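6/1/26　Jomisbridge

Chauke堂会即日起把多年来由各家私下安排的送餐探望改为全堂统一登记。凡家中有人出院休养、新添婴儿或正在办理丧事的会友，都可以通过教会办公室提出需要，由探访组排定送餐和上门祷告的时间。牧师Zinhle Gumede在上一次礼拜结束前宣布了这项安排，并请各小组把手上正在照顾的家庭名单交到办公室。

按照新的做法，每户登记后先安排3次送餐，送完之后由探访组与该户商量是否继续。送餐不收费，也不要求受助家庭是正式会友。住在Jomisbridge一带、平时只参加查经班或诗班活动的人，以及会友的邻居，都可以由认识他们的人代为登记，但代为登记前要先得到本人同意。

Gumede牧师说，过去的送餐靠熟人之间互相打招呼，长处是快，短处是有些家庭一连几天收到同样的炖菜，有些家庭却没有人知道他们需要帮忙。去年11月，一位独居的老会友做完手术回家，所属小组的组长当时正在外地，隔了好些天才有人上门。“她后来跟我说没有关系，家里有面包。”Gumede说，“我听了心里很不好受。我们每次礼拜都为病人祷告，名字念得很清楚，念完以后谁去按门铃，没有定下来。”

这件事之后，堂会的几个小组开始讨论怎样把送餐和探访合在一起办。讨论中意见并不一致。有人担心登记会让受助的家庭觉得难为情，也有人认为一旦由办公室排班，原本自发的往来就会少下去。年长的几位姊妹提出，有些菜她们做了几十年，知道哪一家爱吃什么，不愿意改成照表做菜。最后定下来的办法保留了这一部分：排班表只写日期、住址、人数和忌口，做什么菜由当天负责的人自己决定。

统筹这项工作的是探访组的Nii Amissah。他在教会聚会多年，以前负责新来者的接待。Amissah把送餐范围划成4条路线，分别是堂会附近的几条街、河对岸、车站以北，以及通往Avura的公路沿线。最后一条路最长，住户也最分散，由有车的弟兄轮流走。其他路线大多可以步行或骑车完成。

“饭菜要趁早送到，这是大家都同意的。”Amissah说，“傍晚五点以后，有小孩的家庭已经开始做饭了，你这时候端一锅汤去，人家反而要重新安排。所以我们把送到的时间定在下午，最晚不过晚饭前。”他请做饭的人把菜名和主要材料写在纸上，贴在盒盖上，含花生、虾蟹、鸡蛋和牛奶的一定要写明。 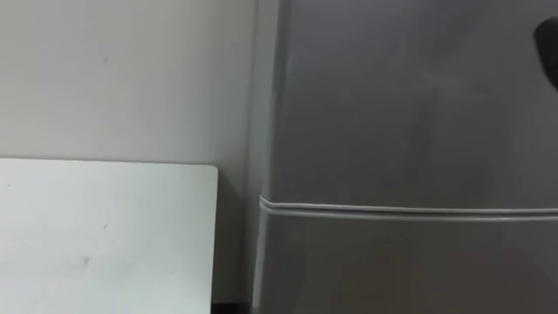
统一登记之后，食物怎样存放成了探访组最先要定的一件事。以前各家做好直接送出，中间不经过别人的手；现在有人上午做好、下午才有人取，也有人希望提前一天备好汤底。Amissah给参加的家庭发了一页说明，要求熟食放凉后尽快冷藏，取出后不再放回去。像靠着浅色墙壁立着的那种高高的银灰色冰箱，看起来装得下许多东西，说明里仍请大家把准备送出的饭盒单独放在一层，不要和家里的剩菜混放，也不要和生肉放在同一格。盒盖上除了菜名，还要写上做好的日期。

饭盒本身也有规定。堂会不打算购买一次性餐具，参加的家庭可以使用自家带盖的容器，盒底写上姓氏，受助家庭用完后洗净，放在门口或交给下一次来的人带回。容易打碎的玻璃器皿和舍不得丢的家传锅具，请不要拿来送餐。Amissah说，过去的经验里，饭菜本身很少引起麻烦，找不回来的锅盖倒是让几家人客气了很久。

费用方面，前两次专项奉献共收到1790元，由办公室单独记账，用来补贴材料费和Avura方向的油费。做饭的家庭可以凭小票报销，也可以选择不报。Gumede牧师表示，这笔钱不会用于添置设备。如果有家庭愿意出钱而没有时间做饭，可以把款项放入写有“送餐”字样的信封，随礼拜奉献一同投入。现金和转账都可以，转账时请在附言中注明用途，否则会计入一般奉献。

目前已有8户报名做饭，另有几位会友只报名送餐或陪同探访。三种工作可以分开登记。不会开车、不方便下厨的人，仍然可以参加祷告和电话问候。诗班方面已经答应，遇到受助家庭愿意时，派人上门唱一两首诗歌，曲目从大家熟悉的Plurutetti诗集中选，时间不超过一刻钟。诗班的人说，病人家里不适合唱得太响，他们会挑音域低一些的。

探访组同时整理了上门时的几条注意事项，已经贴在堂会入口的公告栏上：

- 出发前先打电话，对方不接就发一条短信，不要直接敲门。
- 到门口后先问是否方便进去。对方只想收下饭菜，就把饭菜交给对方，在门口简短祝福后离开。
- 进门探望以二十分钟为限，家里有新生婴儿的再短一些。
- 不打听病情细节，不推荐药方，也不把别的病人的经历拿来比较。
- 祷告前征求同意。家中有人不信或属于别的宗教，尊重他们的意思。
- 自己有感冒、发烧或肠胃不适，请及早通知Amissah换人。
- 在受助家庭看到、听到的事，不在小组里当作代祷事项公开，除非本人愿意。

最后一条是Gumede牧师坚持加进去的。她说，代祷名单传得太广，是不少人生病时不愿意告诉教会的一个原因。今后办公室收到登记时会分别询问两件事：是否需要送餐，是否愿意把名字列入公开代祷。两项互不影响，选择只要送餐、不公开姓名的家庭，排班表上只给当天负责的人看到住址和电话。

丧家的安排与其他家庭略有不同。按照堂会一向的习惯，安息礼拜当天的饭食由死者所属的小组预备，地点在堂会副堂或者家属指定的地方，这一点不作更改。统一送餐从安息礼拜之后开始。Gumede说，葬礼前后家里往往坐满了人，饭菜也多得放不下，等亲戚陆续回去，家里安静下来，吃饭才成了问题。探访组会在安息礼拜结束时把联络电话交给家属，由家属决定什么时候开始送。有些家庭按照自己的传统守丧，饮食上另有规矩，登记时请说明，做饭的人会照办。

新生儿家庭可以在预产期之前登记，到时由家人发一条短信通知即可。有几位母亲建议，除了正餐，可以送一些能单手拿着吃的东西，比如煮鸡蛋、馅饼和切好的水果，探访组已经把这个意见写进给做饭家庭的说明。家里有大一点的孩子时，也请在登记时写上年龄，菜不要做得太辣。

对于长期病患，3次送餐显然不够。Amissah说，这类家庭由所属小组继续照顾，办公室协助补上空缺的日子。探访组不想在刚开始时答应得太多，排班稳定之后再考虑是否延长。他也提到，有的长期病患并不缺饭吃，更希望有人坐下来陪着读一段诗篇，或者推轮椅到河边走走，这些需要同样可以写在登记表的空白处。

邻近的Avura聚会点人数较少，没有自己的办公室，今后也使用同一份登记表。那边的会友过去多半自己解决，只在圣诞节前后与Jomisbridge互送礼篮。两地商量后决定，Avura的家庭如果有需要，先由当地会友送第一餐，其余由公路沿线这一组接续。当地会友每月初一次聚会后留下来吃便饭的习惯照旧，想了解送餐安排的人可以在饭后找带领聚会的人询问。

在消息宣布后的茶点时间里，不少人在副堂门口的桌子旁填表。一位带着两个孩子的父亲说，小女儿出生那一阵，隔壁的会友给他们送过一大锅豆子汤，全家吃到后来谁也不想再看见豆子，不过他还是记得那几天不用想晚饭吃什么。他这次报名做米饭和烤鸡。另一位年长的会友没有填写任何一栏，只问能不能帮忙削土豆，Amissah把她的名字写在了表格背面，随后安排她与住在同一条街的一家人一起备菜。

青年团契也有人问能否参加。探访组的答复是，未成年人可以和家长同去送餐，但不单独上门；满十八岁的青年须先跟随有经验的人走过一次，再列入排班。团契原本准备在暑期办一次烹饪聚会，现在打算把其中一部分改为学做适合病人的清淡饭菜，由会友家中的长辈来教，时间等场地确定后另行通知。

Gumede牧师将在接下来的几次礼拜中讲《路得记》和《使徒行传》里有关供给与同桌吃饭的经文，小组查经也采用相同的段落。她说，这些讲道早已排定，与送餐的开始碰在一起，她乐意让两件事互相呼应，但不会在讲台上点名催人报名。

登记表可以在堂会办公室和副堂入口领取，填好后交给Amissah或投入办公室门上的信箱。不方便写字的会友可以打办公室电话口头登记，讲其他语言的会友可请小组组长代为转述。急需送餐的家庭不必等表格办妥，直接打电话说明住址和人数即可，当天能够安排的就在当天送到。办公室午饭时间无人接听，请留言并说清回电号码。

探访组将于今年11月听取做饭、送餐和受助各方的意见，再决定路线和次数是否调整。受助家庭的意见可以不署名。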